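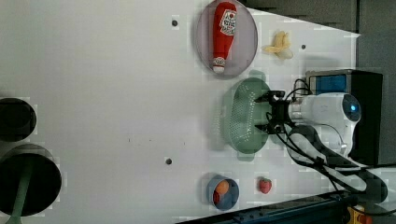

Figure 6. Two-finger gripper closed on the rim of the perforated colander, overhead view.

Section 4. Comparative Gripper Trials

4.1 Purpose

This section sets out the procedure for comparing two-finger grippers on the Zesurmont tabletop cell. It applies to the Kasix and Dindska finger sets and to any other set approved for use on the cell. Operators must have completed the safety orientation in Section 2 and the arm start-up in Section 3 before proceeding.

The trials are intended to show how each finger set behaves on household articles of differing shape and stiffness. They are not a test of the arm's rated payload, and results must not be quoted as such.

4.2 Trial articles

The standard articles are kept in the trial kit. They include a plate, a red squeeze bottle, a banana, a strawberry, a colander and a small vessel that holds further pieces. Substitutions are permitted only where the replacement has a similar outline and the change is entered on the trial sheet.

The colander is the principal article for rim grasps. Its perforations can catch a worn fingertip, and its curved edge offers a narrow contact area. The squeeze bottle is the principal article for body grasps. It is presented on its side, on the plate, so that the fingers must descend to either side of it without striking the plate rim.

NOTE: Articles should be wiped with a dry cloth before each series. Residue from cleaning sprays alters the grip and has been a frequent source of disputed results.

4.3 Fitting the finger set

1. Bring the arm to the service position and engage the hold function at the controller.

2. Isolate power to the gripper. Wait for the status display to clear before touching the fingers.

3. Remove the installed finger set and return it to its labelled tray. Fingers are matched in pairs and must not be exchanged between sets.

4. Fit the new set, seating each finger fully against its shoulder. Tighten the fasteners evenly to the value on the card supplied with the set.

5. Check that the cable at the wrist has enough slack for a full rotation in both directions. Re-dress the cable if it pulls tight at any point.

6. Restore power and run the open-close routine. The fingers should meet along their full length. If a gap is visible at the tips, repeat steps 2 to 4.

CAUTION: Keep hands clear of the fingers during the open-close routine. The routine runs at full speed and does not respond to the contact threshold.

4.4 Camera check

The cell is normally observed from more than one position. A view from above is preferred for judging alignment of the fingers with an article, while a view from the side of the arm is preferred for judging approach. Scores from different views must not be combined on one sheet.

1. Start the Pană viewer and confirm that every camera is listed.

2. Check that the plate, the colander and the strawberry can all be seen in the view selected for scoring. Small articles placed close to the arm are easily hidden by it.

3. Adjust the lighting if the white tabletop appears washed out. Pale articles, the colander in particular, lose their outline first.

4. Lock the exposure setting. Automatic exposure shifts as the arm crosses the table and makes recordings difficult to compare.

NOTE: Moving a camera after step 4 voids the calibration. The calibration routine in Section 3 must then be repeated in full.

4.5 Running the rim-grasp series

1. Place the articles on the white tabletop with clear space on the approach side of the colander. The mounting holes in the tabletop may be used as visual references but must not be used to wedge an article in place.

2. Load the rim-grasp program and enter the finger set code. Set the approach speed to 100 millimetres per second.

3. Jog the arm until the open fingers point toward the colander. Stop short of contact and confirm that the path is clear of the other articles.
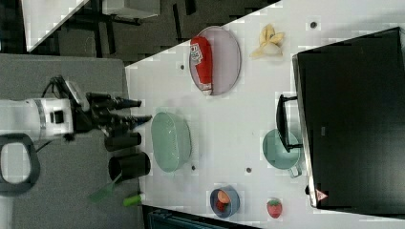 4. Start the series. The arm will close on the rim, lift, hold and replace the colander. One series consists of six attempts.

5. Record each attempt as held, slipped or missed. An attempt in which the colander turns between the fingers but does not fall is recorded as held, with the letter R entered beside it.

6. At the end of the series, return the arm to the service position before entering the table area.

CAUTION: Do not reach across the table to straighten an article while a program is loaded. Use the hold function first, even for small corrections.

4.6 Running the body-grasp series

Follow the procedure in 4.5 with the squeeze bottle as the target. Reduce the closing force to the lowest setting and increase it one step at a time until the bottle is held. The first setting that holds the bottle for a complete series is the value to be reported.

The Dindska fingers are longer than the Kasix fingers and reach the plate sooner. Raise the descent limit by 4 millimetres when changing from Kasix to Dindska - the program does not make this correction on its own. Failure to raise the limit will normally produce a contact stop at the plate rim.

4.7 Comparing results

Finger sets may be compared only where the articles, camera view, lighting and approach speed were the same. A series interrupted by a contact stop should be repeated from the first attempt, and the interrupted sheet kept with the record.

In the February trials, the Kasix set completed nearly 115 attempts before the fingertip pads required replacement. This figure is given as a guide to maintenance planning and is not a service limit. Pads should be inspected at the end of every series and replaced in pairs when the surface has become glazed or torn.

Completed sheets are to be forwarded to Dennis Catterall, together with the finger set code and the name of the operator. Requests to add a finger set to the approved list should be sent to the same person.

Section 4 last revised Wednesday, May 8, 2019.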